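Setting Up Your Countertop Kitchen Corner
Section 3: Placing the pieces on the mat

By now you should have the mat down flat and the bigger items out of their boxes. If the mat is still trying to roll itself back up, go have a coffee and let it relax overnight with a few heavy cookbooks on the ends. I've tried rushing this part and I always end up with a bubble right where the plates want to go.

What you need for this section:
the toaster oven
the drawer box
the mug stand and mugs
a shallow basket for produce
plates
a soft cloth and a tape measure

I write these steps for the Standen counter layout, which is the long one. If you have the shorter Laizer layout, skip step 6 and keep the drawer box on the floor shelf.

3.1 The heavy things first

1. Wipe the mat and let it dry.

2. Set the toaster oven at one end, close to an outlet. Turn it so the door faces in toward the middle of the counter, because you'll be standing in the middle when you use it!

3. Check the clearances in your oven's own booklet before you plug anything in. Ovens differ, and the booklet that came with yours beats anything I tell you. My own rule is to leave at least 80 millimeters more than whatever it asks for, but then I'm a nervous cook.

4. Open the oven door all the way, slowly. Nothing should touch it.

CAUTION: Never store anything on top of the toaster oven, even for a minute, even when it's off. Bread bags are the worst for this -- they look harmless and they melt onto the metal.

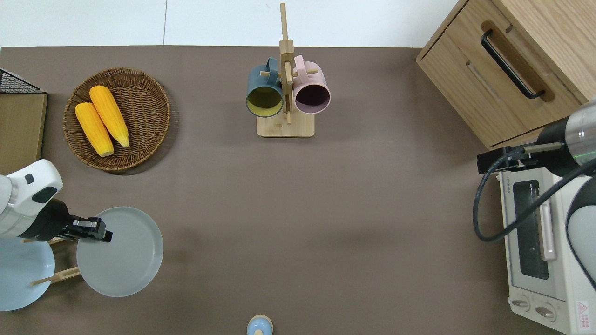
Mugs and produce come next, and I like them on the side away from the heat. A mug stand earns its little patch of counter because you can grab a cup one-handed, and the mugs don't gather crumbs the way they do sitting upright. I hang just two, the dark blue one and the pale pink one, with a peg between keeping them from knocking together if I can manage it. Corn goes straight in the round wicker basket, two ears at a time, and I lay them side by side on a slant so they fit inside the rim. If you buy more than that, the rest belongs in the fridge anyway (corn gets starchy fast on a counter).

5. Put the mug stand toward the back of the mat. Hang the first mug, then hang the next one on the opposite side so the post doesn't lean.

6. Set the drawer box near the oven end, with the handle facing where your hand naturally lands. Pull the drawer fully open. If it bumps the oven door, slide the box forward, or swap the two and start again from step 2. I've swapped mine more times than I'd like to admit.

7. Place the basket where you can reach into it without leaning over anything hot.

NOTE: Baskets shed a bit when they're new. Shake yours out over the sink, and line it with a paper towel for the first week or so.

3.2 Plates and small stuff

Plates are where I got it wrong the first time. I had them right up front because they looked nice there, and then I had no place left to chop an onion. Erasto Makori, who wrote the original Atenora version of this guide, had a note in the margin that just said "front of the mat is for working," and I've kept to it since January.

8. Keep the plates toward a back corner. Leave enough room for your fingers to get around the edges.

9. Measure the open space left at the front. You want 55 centimeters across, clear, for a cutting board and your elbows.

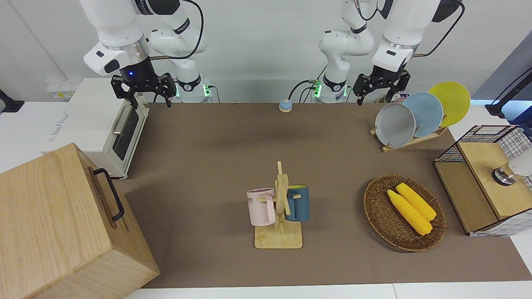
10. Stand where you'd normally stand and pretend to make breakfast. Reach for a plate, reach for a mug, open the oven, open the drawer. If your sleeve catches on anything, move that thing now, before you get used to dodging it.

11. When you're happy, put a small piece of masking tape under the mat's edge to mark where the oven and the drawer box go. It makes putting things back after a big clean so much easier.

CAUTION: Let the oven cool completely before you shift it for cleaning. Lift it -- don't drag it -- or you'll scuff the mat. And keep the power cord off the top and well away from the door.

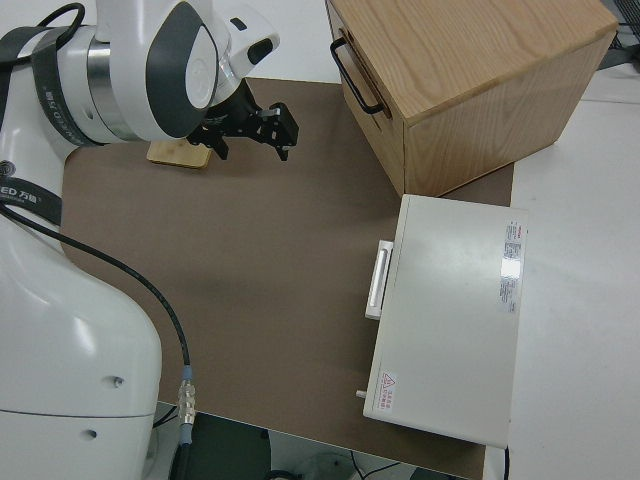 Can I put a wooden board down on the mat while I'm cooking?
Sure, as long as the board sits flat and the mat under it is dry. Trapped water leaves a dull ring that takes ages to fade. Pick the board up when you're done and stand it on its edge to air out.

If you're using the Kudar non-slip liner, it goes under the mat, smooth side up, before step 1. Cleaning and stain removal are in Section 4.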